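Jemier Bench Practice Set for robotic suturing
Product code 1525 – Sterevwood Training Equipment

Home / Training / Robotic surgery / Practice sets

Overview

The Jemier set is a written standard for bench suturing with wristed instruments, sold together with the bits and pieces you need to follow it. You get the rule book, the wall card, the record pads and the needle board. You do not get a robot. We have been asked, and the answer is still on the order form in bold.

It was written for training rooms where several people share one console and each of them was taught by somebody different. Everyone in such a room has a way of parking the tools, and everyone's way is the right one. Jemier picks one and prints it on card thick enough to survive an argument.

The rules were drafted by Zuzanna Kwiatkowski, who ran the bench at Dasedance before joining us, and they were cut down from a much longer document that had a section on chairs.

The working rules, in short

Jaws open and empty means the tool is at rest. Jaws closed on nothing means somebody has forgotten something, and the session lead may say so out loud.

At a pause, both tools are backed off to either side of the wound and kept in view. A tool that can't be seen can't be trusted, and the same goes for the person driving it.

Needles are either in a jaw, in the tissue or on the board. "I had it a second ago" is not a location.

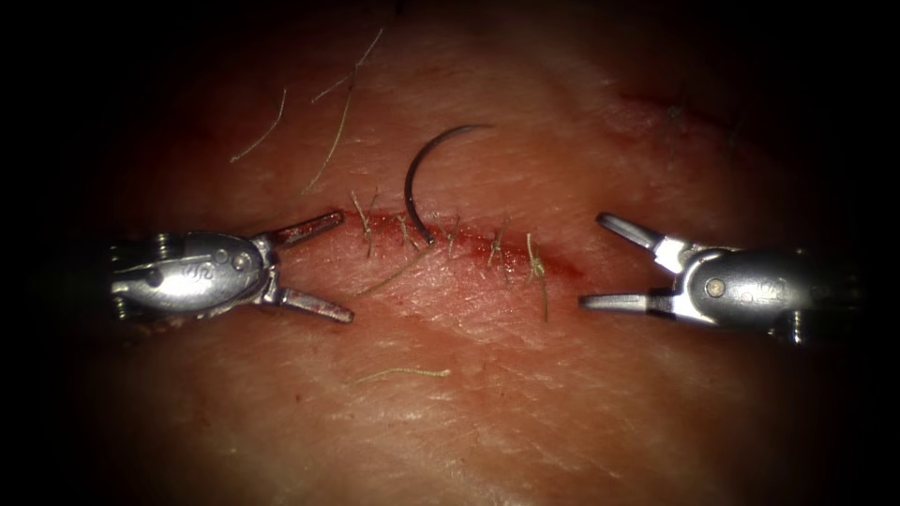
Both tools open and clear, needle standing in the tissue between them, five interrupted stitches in.

A needle left standing during a pause is allowed under Rule 6, provided the point is in tissue, the needle is in full view of the camera and the operator says "needle parked" before letting go of the controls. Saying it afterwards doesn't count. If the pause is going to outlast a cup of tea, the needle goes back to the board.

Tails are a matter of taste in most rooms, and taste is how you end up with four lengths of tail in one wound. The book gives a target length for your thread size and a margin either side. Trainees may be outside the margin while learning. Instructors may not, and the record pad has a column for them too.

Loose ends and stray hairs are dealt with at the close of the session. Stopping mid-stitch to tidy is marked down, however much it itches.

What's in the box

Rule book, 16 pages, stapled, wipeable cover
Wall card, large, with the parking rules on one side and the spoken calls on the other
Record pads, enough for 700 sessions
Needle board with magnetic strip and numbered slots
Pencil (people ask for a pen – blood and biro look much the same on a record sheet by teatime)

Who it suits

Teaching benches, skills centres and development teams testing powered or partly automated stitching. The last group should read the Gilmartin supplement, sold separately, which covers who is in charge when the software is driving. The short version is that a named person is, always, and that their name is written on the pad before the motors are switched on. "The system" is not accepted as a name.

The supplement also sets out how to hand over between manual and automatic control. Hands go on the controls first, then the call, then the switch. Sites that do it in another order tend to write to us about it.

What it isn't

Jemier is a house standard for practice work. It does not replace your hospital's own rules, the instructions that came with your robot or any approval you need before going near a patient. If our book and the maker's manual disagree, follow the manual and send us a note.

Revisions

The current edition came out in March. The main change is to the spoken calls, where "clear" has been dropped after it was found to mean three different things in the same room. Owners of the last edition can have the new wall card for the cost of postage. Please take the old one down first.

Ordering

Supplied as a single set or as refill pads. Training sites with more than one bench should order a set for each, as the needle boards have a habit of travelling. Orders placed before noon leave Sterevwood the same working day.

Related items: Gilmartin supplement / Refill record pads / Spare needle board / Replacement pencil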